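From: Effie Urquhart
To: parquet-and-plank list
Subject: Re: Gaps opening up in old parquet, fill or wait?
Attachments: 1

Miyuki Koyama wrote:

> We moved into the upstairs unit in the fall and the parquet looked fine
> then. Since the heat came on there are gaps between a lot of the blocks,
> mostly in the front room. Some are wide enough to catch a fingernail.
> Two blocks by the radiator rock when you step on them. My landlord says
> to run wood filler into everything and put a coat of finish over it. I
> have a tub of Niker filler here already. Is that the right thing to do,
> and do I need to sand the whole room first? It's a small room, 12 feet
> on the long side.
>
> Also, is there a way to tell what finish is on it? It's fairly dull and
> I don't know if it was ever waxed.
>
> Miyuki

Miyuki,

Don't fill anything yet. It's February and the heat has been on for months, so your blocks are as small as they are going to get all year. If you pack the gaps now with something that dries hard, the wood has nowhere to go in July. Either the filler gets squeezed up into little ridges or a row of blocks lifts. I had the second one happen in my hallway the year after we bought the house, and I ended up relaying most of the section by the closet.

Put a humidity gauge in the front room and write down what it says for a couple of weeks, morning and evening. The cheap ones are good enough for this. If the air is very dry, a humidifier will do more for those gaps than the filler will. Keep it away from the floor and don't let it drip.

The two loose blocks are a separate matter and you can deal with those now. Check with your landlord before you lift anything. If the floor is old, the black stuff underneath may be the original adhesive, and some of that contains asbestos. Don't scrape it or sand it until it has been tested. Charles at the tile place may tell you it's always fine, but get the test anyway.

If it comes back clean, this is how I do it.

1. Lift the block with a thin putty knife and mark the back with an arrow so it goes back the same way around. Number them if you're lifting more than one.

2. Clean out the crumbs with a vacuum and a stiff brush. Old adhesive that is still stuck down tight can stay.

3. Spread a flexible wood floor adhesive in the hole. I use Starnitard, the small tub. The Stovis one works too but it skins over fast and you have to hurry.

4. Set the block, wipe off the squeeze-out, cover with wax paper and put a weight on it overnight. A paint can is fine.

On sanding, I wouldn't. Parquet blocks can be thin and you don't know how many times yours has been done. A light scuff and a fresh coat may be all it needs, but that depends on the finish, so find that out before you buy anything.

To test for wax, put a few drops of water in a corner where it won't show and leave them 8 minutes or so. White spots under the water usually mean wax. You can also rub a spot with a white rag and a little mineral spirits. If the rag comes up yellow or brown, there's wax, and a water-based finish will not stick over it. It all has to come off first.

The sort of color I'd aim for if you do recoat is a light, warm tan. An oil-based finish would go more amber than this.
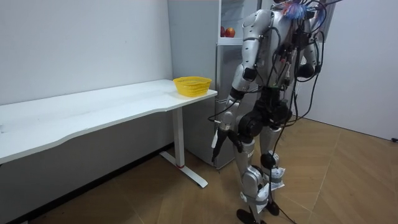 WHAT IT COST ME

The last time I did a room I spent $175, and that was adhesive, finish, pads and a new applicator. The quote from Cheng to sand and refinish the same room was over 1,000. They do nice work and I'd call them for a floor with water damage, but yours doesn't sound like that.

Keep the Niker for nail holes and chips along the baseboard. Return it if it isn't opened.

Write back when you have the humidity readings, and say whether the gaps run in one direction or all over. If it's one long line across the room, it may be a joint in the subfloor, and then my advice would be different.

Effie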